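Slow Down and Keep the Bad Ones

Been meaning to write this since May. Typing it at 6:40 in the morning before the room fills up, so forgive the mess.

My position: we are collecting too many examples and looking at too few of them. By "we" I mean my own group, and I mean most of the people I swap notes with. Everybody has a number. The number goes up. At Wivstead ours was 868 kitchen episodes by the end of spring and people clapped. I clapped.

Then Drita Vidmar sat down and watched them. All of them, at double speed, over a week. Her tally: 254 we'd be better off without. Not failures, mind you. Failures had been thrown out already. These were successes, tagged as successes, and close to identical. Same starting pose, same object angle, same operator with the same little wrist habit. The policy learned the wrist habit beautifully.

What it did not learn was what to do when the corn rolls.

Because we'd tossed those. Every episode where the thing slipped, or the operator came in crooked and had to back out and try again, somebody hit discard. Reset, go again, get a clean one. I did it too, it's a reflex. You feel embarassed by a fumble. But the fumble and the recovery is the part worth having. A clean reach teaches a clean reach. Robots in real kitchens don't get clean reaches very often.

The case against me

Jitendra Sachdeva thinks I'm wrong, and he's usually the more careful of the two of us, so here's his side. Messy demos carry messy intent. If a person hesitates over the pot for four seconds trying to remember the instruction, the model can't tell that from a hesitation that matters. So it learns to dither. He's seen it, I've seen it. We had an arm last winter that would stop over everything like it was saying grace.

Fair. But that's an argument for labeling, and he wants to use it as an argument for deleting. Mark the dither. Mark the slip. Write "recovered" in the notes field, which is right there, and which in our Gerura logs was blank on 766 of those 868. Blank! We paid people to sit in a chair and drive an arm and then we didn't ask them a single thing about what happened.

The other objection is money. An episode somebody has to annotate costs more than one nobody does. Sure. So collect fewer. I'd take 70 varied, annotated ones over another big pile of the same reach. Soltani, the sister project down the hall, went that way and I was rude about it at the time. Sorry, folks.

What a session looks like

People outside picture something grander than it is. It's a table and a few groceries. Someone driving the arm, someone with a clipboard if you're lucky. You want the gripper at the pot sometimes and out by the food sometimes, and you want the odd starts and not just the pretty ones. Corn and the cooking pot, two moments from one setup:

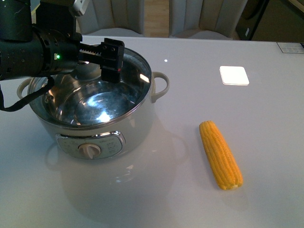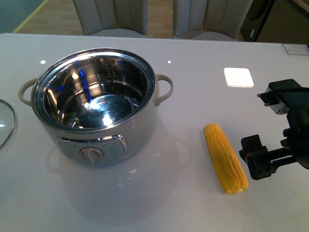
Things I would change tomorrow

Starting poses. Stop letting the operator pick. Draw them from a list, from a hat, I dont care. Left to ourselves we all drift to the comfortable spot.

Shiny stuff. Glossy tables and steel bowls throw highlights all over, and we kept dimming the lights to get rid of them. Stop that. People's kitchens are shiny. Vary the lights and leave the glare in.

Operators. Rotate them more. Two people with different bad habits beat one person with a good one. Fudance, our replay tool, already lets you sort by operator, and if you can guess who was driving from the motion alone you've got a problem. I could guess. Every time.

The discard button. Move it. Put it behind a menu, make it ask for a sentence. I bet most of the discards vanish in a week just from laziness.

Watching. Someone looks at every episode the same day, before the next batch. Saturday sessions too. If there's no time to watch it there was no time to record it.

Jitendra has read this and still wants his filter. Fine, we've agreed to train both ways on the same budget, his set and mine, same objects, and Drita scores them without knowing which is which. I'll post the results here either way, including if I have to eat it. Room's filling up, gotta go.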